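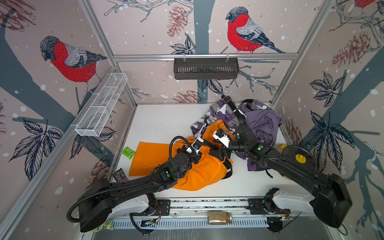

Figure 3. Mixed pile on the white table before sorting, with snack packaging near the edges. Wall baskets at left and back.

4.2 The pile as a starting condition

Most earlier work on household tidying starts from items already laid out one by one. Laundry on a bed, toys on a rug, each with a bit of space around it. Our interest is in the step before that. Clothes on top of clothes, straps running through them, wrappers off to the side. We call this the pile condition, and it was used for all sessions in the second block (June), 56 in total.

Figure 3 shows a typical start. The orange garment is spread out enough to be read as a separate thing. The camouflage one and the plain lavender one sit close together and are harder. Both are in the purple range, and where one is crumpled the border between them has to be found by pattern, not color. In the Nudcombe coding scheme this counts as a "near-color pair" and gets its own code (NC). We kept the code but dropped their sub-levels, which two coders could not apply the same way even after training.

Straps. These turned out to matter more than we planned for. A strap that crosses a pile, like the black one with the buckle in Figure 3, ties together items that would otherwise be handled one at a time. Lift one garment and the strap may come too, or drag the next garment along with it. Coded as a "crossing item" when it touches two or more garments. A strap curled next to a garment is coded "adjacent" only. Border cases went to the stricter code.

Packaging. Snack packets and candy wrappers were placed near the table edges and never inside the pile. Reason: in the pilot, wrappers inside the pile were often carried off with the clothes and only found at the end, so disposal and sorting could not be timed apart. Keeping them at the edge gives a cleaner split between the two jobs. It also makes the task a bit easier then it would be in a real bedroom, see Limitations.

4.3 Containers

Two baskets were fixed within the work area. The white wire mesh one on the left wall has internal dividers, the black slotted one on the back wall hangs from a horizontal bar. Neither was labeled. Under the Montes protocol containers are labeled in advance ("clothing", "trash", "other"), but we wanted the choice of container left open. Both start the session with nothing in them. An item was scored as stored once released inside a basket, wherever in the basket it landed. Folding was not required and not scored.

4.4 Surroundings

Plain walls are the norm in this literature. We used a printed wallpaper instead (bullfinches, branches, pine cones, white dots on a pale ground) since real rooms have patterns in them and we wanted colors on the walls that also turn up in the laundry. The red-brown of the cones and the red of the birds' chests are not far from the warmer garments in the Provano set. The table top was kept white. Comparison with the plain-wall block is in Section 5.

4.5 Scoring

Each session capped at 30 minutes. Three measures: items stored, time to first separated garment, and number of re-piles, where a re-pile is any garment put back on top of another after having been lifted clear. Sessions with 5 or more re-piles were flagged and recoded by a second coder. Garments left spread on the table at the cap count as separated but not stored. Disagreements on the crossing code were settled by going back to the start image, and the full code sheet is in the Prita supplement togther with the item lists.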